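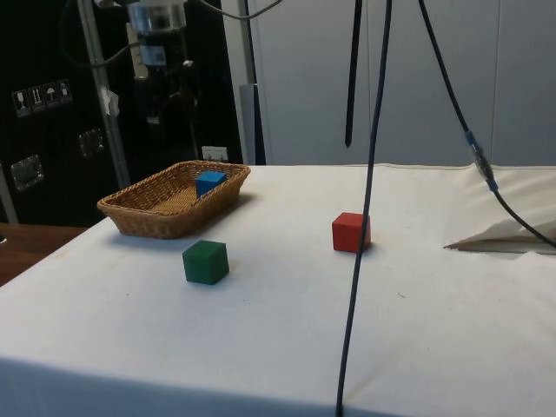 Putia Toy Library: Frequently Asked Questions

Who may join?
Membership is open to any household with a child under eight, and to registered family day care educators. Grandparents and foster carers may join in their own names. Applicants should bring one form of identification and proof of address to their first visit.

What does membership cost?
The annual fee is $80 per household. Holders of a current concession card pay $30. Fees are payable on joining and fall due again each June. Part-year memberships are not offered.

How many items may be borrowed at one time?
Each household may borrow four toys and two puzzles for a period of three weeks. Loans may be renewed once, by telephone or at the desk, unless another member has placed a hold. Ride-on toys are limited to one per household.

How large is the collection?
The catalogue lists 700 items, of which 300 are suitable for children under three. Block sets, threading toys and sorting games are shelved together beside the returns desk.

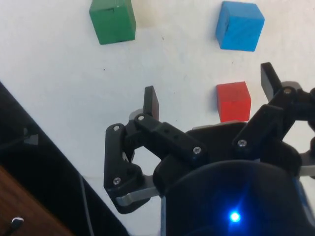 Green and blue wooden cubes, with a third cube on the same white tabletop.

What happens if a piece is lost or broken?
Please report it when the item is returned. Missing pieces are recorded on the bag label, and members have a further fortnight to look for them at home – most are found under a car seat. After that a replacement charge may apply. Ordinary wear is not charged.

Must toys be cleaned before they are returned?
Yes. Plastic items should be washed in warm soapy water and dried. Wooden items should be wiped with a damp cloth and must not be soaked. A cleaning fee applies to toys returned dirty. 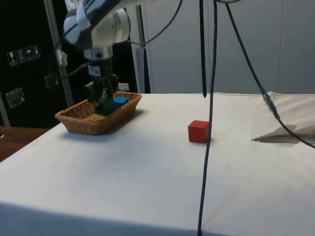

Green and blue blocks in the wicker basket, with a red cube on the cloth.

Does the library accept donated toys?
Donations in good condition are welcome by arrangement with the collections officer, Noeline Whitcombe. Soft toys, helmets and battery chargers cannot be accepted.

How may a decision about fees be reviewed?
Requests should be made in writing to the manager, Gert Mahlangu. A reply will be sent within ten working days.

Contact the desk | © Putia Toy Library | Page updated March 2, 2026 | Back to top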